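Getdale Oval Colander, pale green

By Cristóbal Riquelme

In stock. Ships from our Konach warehouse.

I've been selling kitchen stuff for a long time now, and if you'd told me I'd get excited about a colander I'd have laughed at you. But I am! This is the one that lives in my own sink at home, and I bought mine at full price before the shop ever carried it (the folks at Getdale still tease me about that).

So, the basics. It's an oval, longer than it is wide, and shallow. The rim is smooth all the way around, which matters more than you'd think when you're grabbing it with wet hands and there's a bag of just-rinsed potatoes in it. The bottom is full of small round holes set in a grid. Small is the word I want you to notice. I used to have one with long slots, and every time I rinsed lentils I lost a spoonful down the drain. With this one I've rinsed rice, lentils, blueberries, even quinoa if I go easy on the water, and the only thing that ever slipped through on me was some really fine couscous. Use a mesh strainer for that.

I went for the oval on purpose. My sink is a skinny double one, and a big round colander either sits tilted or takes up the whole side. The oval goes in lengthwise and I can still get a pan under the faucet next to it. It's also just about the right shape for things that are long to begin with: asparagus, green beans, a bunch of scallions, corn if you snap the ears in half.

What do I use it for most? Berries and salad greens, hands down. In April, when the strawberries start showing up, it barely gets put away. I rinse, give it a good shake, and then set the whole thing on a dinner plate to finish dripping. Bring it to the table like that, too! It's a nice soft green and it looks fine next to a bowl of fruit and a bottle of ketchup on burger night.

It is shallow, so let me be clear about pasta. A pound of spaghetti for the family, dumped in fast, is going to slide over the side on you. Half a pound, no problem, pour slowly. If you cook for a crowd every night, look at the Enriquez deep strainer, which we also carry, and get this one later for the fruit.

Size and care

Longest side: 37 cm
Weight limit I'd stick to: 5 pounds of wet produce
Dishwasher: top rack
Color: pale green only for now
Price: $26

Cleaning is easy as long as you don't wait. Rinse it right after you use it, from the underside, so the water pushes anything stuck back out the way it came in. Dried-on starch is the one thing that's a pain. Soak it in warm soapy water for ten minutes and go over the holes with a soft brush. Please don't use steel wool, it dulls the finish and you'll be sad about it.

Keep it away from hot burners and don't ever put it in the oven, toaster ovens included. Mine hangs on a hook by the window, but it also nests over the Prandex mixing bowls if you've got the large one. The rim catches on the edge of the bowl and holds it up, so you can drain into it and save the water for your plants. I do that all summer.

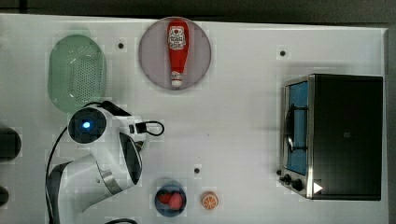
Can I drain fried food in it?

I wouldn't. Hot oil is a lot hotter than boiling water, and the colander is meant for rinsing and for draining things cooked in water. Put your fries or chicken on a wire rack over a sheet pan, let the oil drip off there, and keep the colander for the slaw.

Shipping and returns

Orders placed before 2 in the afternoon usually go out the same day. Shipping is free once your cart hits $70, and the colander plus two of the mixing bowls will get you there. If you don't like it, send it back within a month, even if you've used it, just give it a wash first. We've sold 3,819 of these so far and I read every note that comes back with one. Mostly people want it in more colors. I've asked for a yellow, and I'll put it up on this page the day I get it.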